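Home | Patterns | Guild | FAQ | Contact

Lutus Quilt Guild: Block Swap Questions

November 20, 2018
By Lena Kaczmarczyk

What size should my blocks be?
Cut them so they measure 12 inches finished. Please leave the seam allowance on all four sides and don't trim it down.

Do I have to prewash my fabric?
Yes. One unwashed red ruined a whole row last August. Use cotton only, no blends.

Can I machine piece?
Machine or hand, either is fine. Teodor Malinowski pieces all of his by hand and they go in with everyone else's.

How many can I send in?
The limit is 30 per member. You get back the same number you send, from other people.

Where do I drop them off?
At the Grabowska shop, in the bin by the cutting table. Put your name on the bag, not on the blocks.

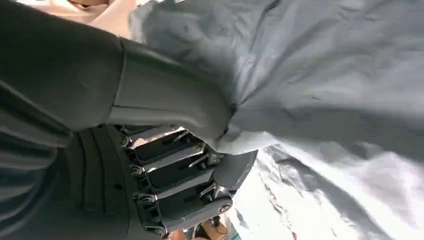
Should I press the seams open?
Press to the dark side. If a seam is bulky, open is OK. Don't use starch.

What if I miss the deadline?
Your blocks will be held for the spring swap. Write to Helge Holmgren if you want them back sooner.

Do you take orphan blocks?
Yes, in any size. They go into the charity quilts.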